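Boots Off at the Door: Shoe Shelf Notes for Clevstead Residents

The entry hall at Clevstead gets crowded once the weather turns, and December is the worst month for it. The building office counted 181 pairs of shoes and boots left on the hall floor during last winter's walk-throughs. Most of them were boots, and most of them were in front of the mailboxes.

Starting this month, footwear needs to be kept on a rack or inside your unit. The hall floor has to stay clear from the front door to the stairs. Small racks are allowed beside your own door if they stand flat against the wall and leave room for a stroller to pass.

Low shoes are easy. Boots take a little more thought. A high-top with a padded collar is often taller than the space between two shelves, so check the gap before you buy a rack. Suede needs some care too. Brush off dried mud first, loosen the laces, and pull the tongue forward so air can get down to the toe. Don't set suede boots on a radiator. The hall radiators are off limits for all footwear, including gloves and hats left on top of shoes. 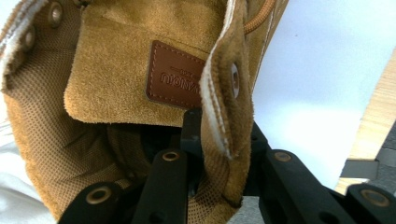
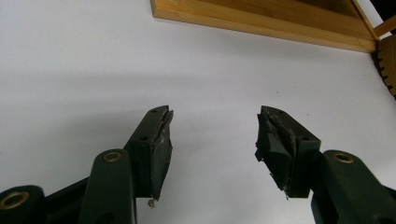
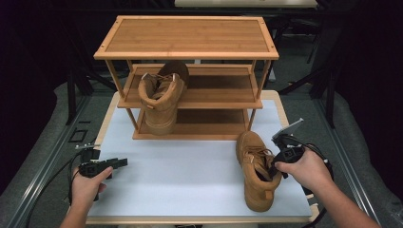
Last picture: tan suede high-tops and a three-tier bamboo rack, with one boot on the bottom shelf.

If you are putting boots on a rack like this, use the bottom level. The weight stays low and the rack is less likely to tip when someone brushes past it. Tuck the laces in so they don't hang over the edge. Pairs should be kept side by side. Flats, slippers and children's shoes can go on the upper levels.

Slatted shelves let grit fall through, so put a tray or an old towel under the rack and shake it out outside. Please do not shake it over the stairwell. Bamboo can be wiped with a damp cloth and dried right away. Check the screws every couple of months and tighten any that have worked loose.

The shared rack by the Hunness Street door is for visitors only. It has 4 shelves and fills up fast on weekends. Anything left there for more than 2 nights will be moved to the bin in the laundry room, where it will be kept until the end of the month. Unclaimed pairs in good condition go to the Bensaid clothing room, which is short of adult boots and asks that pairs be tied together by the laces.

The Drekari hardware counter on the corner carries rubber boot trays in two sizes. The smaller one fits under most door-side racks. Residents who need help carrying a rack upstairs can leave a note at the office before 4 p.m.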